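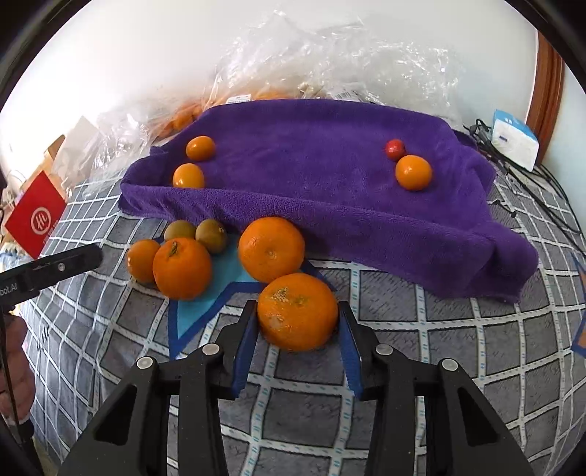 Fruit keeps better on cloth, one reader of our draft wrote back, and every household that owns a spare towel knows it already, so why spend a term on it? We kept that comment in the report. It is a fair summary of what we were up against, and it contains no evidence.

Soft Surfaces and Small Citrus
Final report, Household Science option, Skultdale

1. Where the claim comes from

The advice turns up in a lot of places. The version we worked from is in the Entili kitchen leaflet handed out at the start of the course. It says that mandarins and other small citrus "rest" better on a folded towel than on a hard table, that they bruise less, and that they stay firm longer. The leaflet gives no source for any of the three. "Rest" is not defined either, and we gave up trying to define it by the end of September.

We decided to test bruising and firmness and leave resting alone.

2. What we did

We bought mixed small fruit from Rallside market, 157 pieces in all, in four lots. Most were mandarins and smaller oval oranges. Fruit with broken skin was thrown out before the start. Fruit with old, healed scars was left in, which caused arguments later.

Half of each lot went on a towel and half went on a table with only a tablecloth over it. Both halves stayed in the same room, away from the window. Every evening at six we pressed each fruit with a thumb and marked it firm, giving or soft. Two of us did the pressing separately and then compared sheets.

The thumb test is crude. We looked at a proper firmness gauge and it was outside the budget. We also tried setting a 400 gram weight on each fruit and measuring the dent, but round fruit rolls, and the weight ended up on the floor more often than in the results.

3. The sorting problem 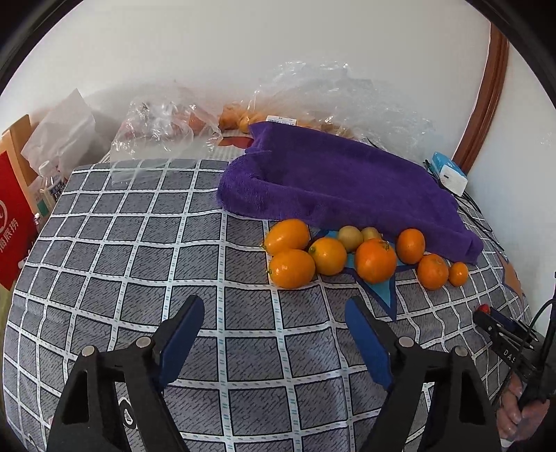

Color gave us more trouble than firmness did. The leaflet tells you to judge ripeness by color and put the ripest fruit on the softest part of the cloth, as if color were a simple thing to read. It is simple enough when everything is orange. It stops being simple with the two yellowish-green ones tucked in against the purple towel, where they look much duller than they would on a white plate, and where it is easy to call them unripe without checking. Some small citrus is ripe while its skin is still green. Following the leaflet, we would have sorted by background as much as by fruit.

So we dropped color as a category after the first lot. Size was not much better. "Small" and "large" meant different things to each of us, and the kitchen scale only agreed with itself when it felt like it. In the end each fruit got a number on a paper slip and no other label.

The tablecloth was a mistake of a different kind. A busy print makes a brown spot hard to notice, and we suspect we missed a few early ones on the bare side. A plain cloth would have been better for both halves.

4. Results

By the end, 41 fruits had been marked soft by both of us. They were split so evenly between towel and table that we do not think the difference means anything. New bruises were rare on both sides. Fruit that is left alone on a table does not have much to bruise it, whatever it is lying on.

The one clear pattern was contact. Fruits touching each other went soft sooner than fruits with space between them. A towel lying in folds lets things roll together into the low places, so it may well make matters worse. We did not plan for this and cannot say how large the effect is. The slips from the second lot got mixed up and we left that lot out of the contact tally.

We disagreed about the scarred fruit. One of us thinks rough patches made the thumb test read firmer than it should. The other thinks they made no difference.

5. What we would not claim

We would not claim that towels are useless. Dropping a mandarin onto one is surely kinder than dropping it onto wood, and we never tested drops. The Furia study group has a drop rig planned for next term with a fall of 300 millimeters, and they are welcome to our sheets.

We would ask that the leaflet be changed to say "spread the fruit out." Whoever wrote the towel section should also add where it came from, or take it out.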